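Fitirbridge Severe Weather Reports

Data card, version 6
Last updated: Wednesday, February 20, 2019

This dataset holds 2855 short news reports about storms, floods, lightning strikes and high winds, taken from the Fitirbridge regional press archive. Each report has been matched to a place and given a type of weather event. It was put together for people working on text classification and for anyone studying how local papers cover bad weather.

Reports are stored one per line in reports.csv. The columns are id, headline, body, place, event_type, injuries and source. The injuries column records what the paper said at the time - later corrections are in corrections.csv, matched by id.
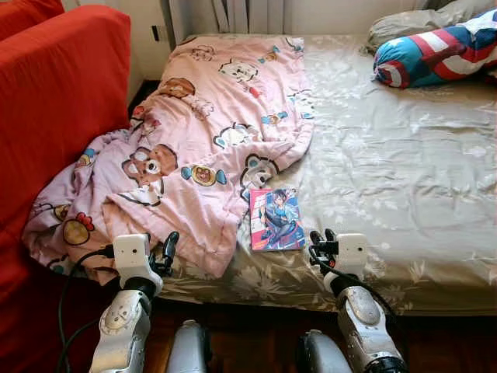
Known problems

Place names are the weakest part. The Dorketti tagger picks the first place it finds in a report, so a storm on the coast may be filed under the town where the reporter was based. We fixed 1815 rows by hand and left the rest as they were.

Wind speeds are kept in whatever unit the paper used. Some reports give miles per hour, some give kilometres, and a few give no unit at all. Please don't average them without checking.

Reports under 25 words were dropped. This removed most of the one-line road closure notices, so floods that only blocked roads are under-counted.

Duplicates

Papers in the McGrath group often ran the same agency copy under different headlines. These are kept as separate rows and share a value in the copy_group column, which was added in this version.

Loading

Files are UTF-8 with a header row. Body text contains line breaks inside quotes, which some spreadsheet programs handle badly. The Flodance loader reads them correctly:

flodance load reports.csv --quoted

Licence

Free for research and teaching. Ask the archive before reprinting full reports. Corrections for the next version should reach us by the end of March, with the row id in the subject line.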